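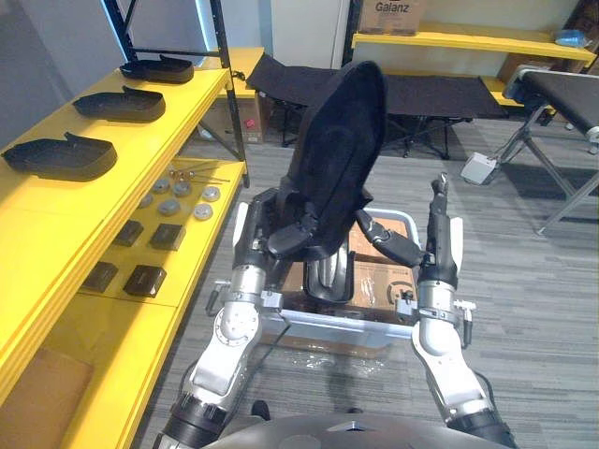 FOR IMMEDIATE RELEASE

Teuber Opens Wostasora, a Paid Training Year for People Who Want to Work in Landscape Design

SIKGATE, August - I've been wanting to write this one for a long time, so please forgive me if it runs on a bit. My name is Heike Böttcher, I run the design office at Teuber, and we are opening a paid training year for people who'd like to get into landscape work and don't know which door to knock on. It's called Wostasora. We have 16 places, the first group starts next spring, and applications are open now!

Wostasora is for drafters, gardeners, recent graduates, people coming back to work after a few years at home, and anybody who has laid out a patio for their sister and caught themselves thinking about the drainage at night. You don't need a degree to apply. If you already have one, wonderful, we'll find you harder things to do.

I should say right away what it doesn't give you. Finishing the year won't make you a licensed landscape architect, and you can't call yourself one. Licensing has its own schooling, its own exam and its own period of supervised work, and the rules depend on where you live, so check with your state board before you plan your life around anything I tell you. What we can give you is a year inside a working office, with a paycheck, on drawings that get built.

How the year runs

The whole program is 1065 paid hours. We spread them over ten months and leave the gap in winter, when half our sites are frozen and the other half are mud. Mornings start at 7:30 on site days and 9:00 on office days. I fought for the 9:00.

The first stretch is all measuring. Trainees go out in pairs with a tape, a level and a clipboard, come back, and draw what they found at scale by hand. After that they redraw it on the computer and we compare the two, and there's usually a tree that has moved twelve feet. I love that afternoon. Everyone does it, I did it, and my tree was in a swimming pool.

Then we get into grading, which scares people because of the contour lines. Volker Diekmann teaches it. Volker was a grading contractor before he ever worked in an office, and he has a way of pouring a bucket of water on a sand table and letting it make his argument for him. By the end of his six weeks you can read a slope off a plan and tell which neighbor is going to call about their basement.

Planting comes after that, at the Prollness nursery out on the county road. Trainees spend three weeks potting, staking and loading trucks. They learn what a plant costs to grow and how many of them die, and they learn to stop specifying shrubs that no grower within a day's drive has ever had in stock. I still catch myself doing it.

The last four months are on live projects. Each trainee joins a project team and is handed a real piece of it, something small enough to finish: a bench layout, a planting bed, a rain garden, the parking lot islands everyone pretends not to care about. Their initials go in the title block. The licensed person on the team checks the work and seals it, same as with anybody else's.

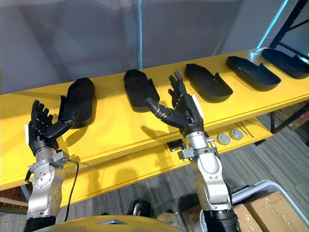 What it pays, and what it costs you

We pay an hourly wage from the first morning, including the measuring weeks, including the days when it rains and we sit in the truck eating pretzels. There's no tuition and no deposit. We supply the software, the hard hat, the vest and the field books. Boots you bring yourself, because feet are personal and I've seen what happens when an office orders boots in bulk.

If you leave early, you leave. There's no clause about paying anything back. I signed one of those at twenty-three and it kept me at a desk I disliked for a year and a half, and I wasn't going to put my name to another.

We also pay bus fare for anyone coming in from outside Sikgate, and there's a shared van out to Prollness that leaves the office at 6:45. It won't wait. I'd like to pretend I have influence over the van, but I don't.

Why we're doing it

We tried a much smaller version first, without a name and without much of a plan. We put one card in the window and one line on our website and got 101 letters. I read all of them at my kitchen table. There was a bus driver who had sketched every planted median on his route. There was a woman who'd been drawing irrigation plans for golf courses since high school and had never been told there were other kinds of places to draw. There was one from somebody's grandfather, on behalf of somebody, and I wrote back to him too.

We could take three. All three are still in the field, two of them with us and one at a park district up north where I'm told she has already rearranged the plan storage. The rest of those letters bothered me, and I kept bringing them up at lunch until the people who hold the money gave in.

There's a selfish side as well. We have more work than hands. Towns want their streets shaded, schools want playgrounds that don't flood, and the ponds we designed twenty years ago all want dredging at once. When we advertise for someone who can draw a decent grading plan, we wait months. I'd sooner spend those months teaching.

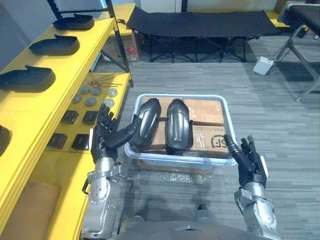

Applying takes one envelope or one email, and we've kept the list short. Send us a letter of no more than a page, the name of one person who has seen you work, and up to ten drawings or photos of something outdoors you've made, measured or fixed. Please don't send models! We got several last time and I spent a week terrified of sitting on one. Keep the originals at home somewhere flat, and it needn't be anything fancy: a white plastic bin with a raised rim, like the one on the gray carpet with two brown cardboard boxes in it, would do for years of sketches if you trim them down a little. Copies are fine for us. Pencil is fine. Photos of pencil are fine if you shoot them by a window.

We read everything twice, once by me and once by Volker, and we don't compare notes until the end. Then we invite people in for a walk. It's an interview, I suppose, but it happens on foot, along the creek path behind the office, and we ask you what you'd change. There's no right answer to that. The most interesting one I heard last time was "the trash cans," followed by ten very good minutes on trash cans.

A few things people have already asked

Can I do it part time? Not this first year. We looked at it hard and couldn't make the site days work. I'd like to try it with the second group.

Do I have to be able to draw? You have to be willing to. A wobbly plan with the right dimensions on it beats a pretty one every time in our office.

Is it heavy work? The nursery weeks are. You'll be lifting and bending outdoors in whatever weather turns up. If that's a problem for your back or your knees or anything else, tell us and we'll set up those weeks differently. You won't lose your place over it.

Will there be a job at the end? I can't promise one, and I'd be suspicious of anybody who did. We'll help you look, we'll write you a proper reference, and your project drawings are yours to show.

Can the hours count toward licensing? In some places supervised office time may count and in others it won't. We keep a signed log of every hour and what you did in it, and you get the original to take to your board.

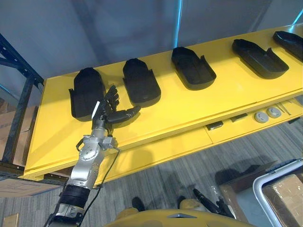
Black molded trays in a row on a yellow shelf.

Come and see us first

We're holding an open evening at the Sikgate office before applications close. Doors open at 5:30 and we'll go until people stop asking things. Volker is bringing the sand table, so wear shoes you don't mind getting splashed. The three people from our trial year will be around and I've asked them to be frank, particularly about the van. There are 93 chairs in the building, counting the two that wobble, so if you're coming with a class or a group please let us know ahead of time and we'll open up the back patio.

Teachers and career counselors are very welcome, and so are parents, though I'd ask parents to let their kids do the talking. If your school would like one of us to visit instead, we have a talk that lasts forty minutes and involves everybody going outside to argue about a puddle. It's free within the county.

About Teuber

Teuber is a landscape design office in Sikgate. We draw parks, schoolyards, streets, cemeteries, stormwater ponds and now and then a private garden when the owner is nice. Wostasora is our training program and is run from the same office, by the same people, at the same slightly too small tables.

Contact

Heike Böttcher, design office, Teuber, Sikgate. For questions about site weeks and the grading course, ask for Volker Diekmann. The phone is answered from 9:00 in the morning, and if we're all out on site please leave a message and say your number twice.

###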